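Moren Sasier wrist camera set

The Sasier set is a small camera with its mounting plate, for research on learning to grasp from the wrist view. It fits grippers with two fingers and weighs 300 g with the cable.

In our study at Drarncombe, a policy was trained with this view only -- no second camera over the table. It needed around 11 hours of training, and the method is explained in the Sin report, which we send on request. 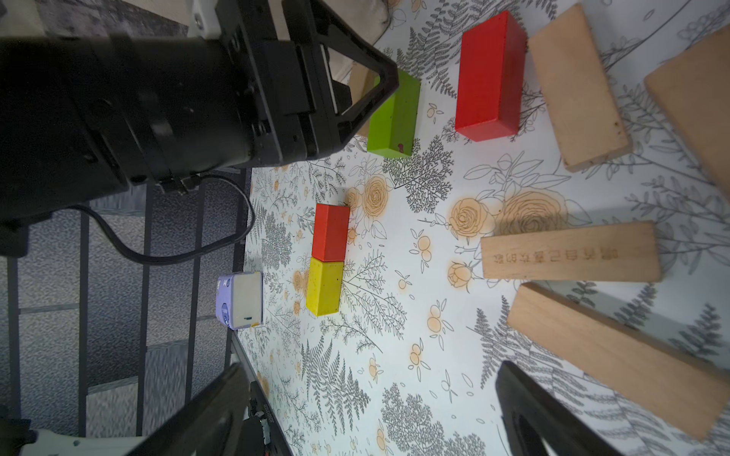 Wrist view: coloured blocks and plain wood planks on a patterned cloth.

Delivery is in 5 working days. Spare plates are sold in packs of 2.

© Moren, Drarncombe | Contact | Back to top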